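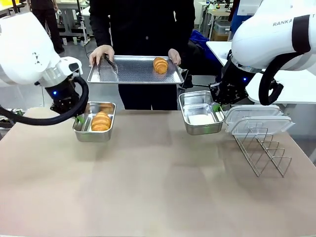 The referee lights worked fine but the platform clock stayed blank until we switched the hub off and on again, one user wrote after a January meet at Hosthorpe, and the manual should say which box gets power first. The order of steps below has been revised to cover this.

4. Setting up the Trakitz referee light system

4.1 Before you start

Set up the system before the platform is loaded. Check that you have the hub, the light panel, the platform clock, the referee handsets and the power supplies supplied by Semple. Supplies from other equipment may fit the socket but can deliver the wrong voltage.

CAUTION: Do not run power cables across the platform or the lifter's approach. Route them behind the scoring table and tape them down along their full length.

4.2 Placing the units

1. Place the hub on the scoring table with the antenna upright. Keep it clear of metal cabinets and loudspeakers.
2. Mount the light panel on its stand so that the lower edge is 1,270 mm above the floor. Lock both collars.
3. Place the platform clock where the lifter can see it from the chalk stand. It must not block the view of the side referees.
4. Put one handset on each referee's chair. The handsets are marked L, C and R. Left and right are taken from the center referee's seat, facing the platform.

NOTE: Handsets that have been swapped will still register decisions, but the lights will show in the wrong positions on the panel.
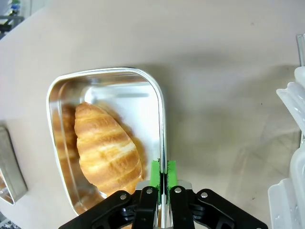
Fig. 4-1. Croissant in a stainless steel tray.

4.3 Powering up

1. Connect the light panel and the platform clock to power. Leave the hub off.
2. Wait until the standby lamp on each unit is steady.
3. Switch on the hub. The clock shows four dashes, then 0:00.
4. Press and hold any button on handset C until it vibrates. Repeat with L and then R.
5. Check that the hub display reads READY. If it reads WAIT, one of the handsets has not joined. Repeat step 4 for that handset only.

If the clock stays blank, the hub was switched on too early. Switch off the hub, leave the other units on, and go back to step 2. Do not unplug the clock while the hub is running — the hub will keep the old link and will not search again.

4.4 Connecting to Zomeo

Zomeo is the scoring program that receives decisions from the hub. Firmware version 2 or later is required.

1. Connect the hub to the scoring computer with the data cable.
2. In Zomeo, open Devices and select Trakitz Hub.
3. Enter port 3284 if the field is empty. (The release notes print this as 3,284; leave the comma out.)
4. Select Test. All positions on the panel light white, then red.
5. Load the session and confirm that the first lifter's name appears on the hub display.

NOTE: The hub stores decisions if the cable is pulled out. They are sent when the link returns, in the order in which they were given. Do not enter them by hand as well.

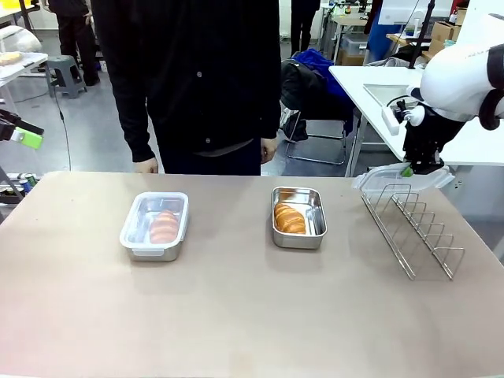
Fig. 4-2. Croissants in two containers, with a wire rack on the table.

4.5 Checking the lights

1. Ask each referee to give a white decision. No light should show until the last handset has been pressed.
2. Repeat with a red decision from one referee at a time. Check the position on the panel.
3. Start the clock from the hub. Let it run down to zero and check the tone.
4. Set panel brightness to 80 for indoor venues. Use a lower setting if the panel reflects off a polished floor.

CAUTION: At full brightness the panel gets warm at the rear. Keep banners and curtains away from the vents.

4.6 Between sessions

Leave the hub on. Place the handsets in the charging dock and check that each charge lamp is lit. When a new referee crew takes over, repeat steps 1 and 2 of section 4.5 before the first attempt. To close down at the end of the meet, see section 7.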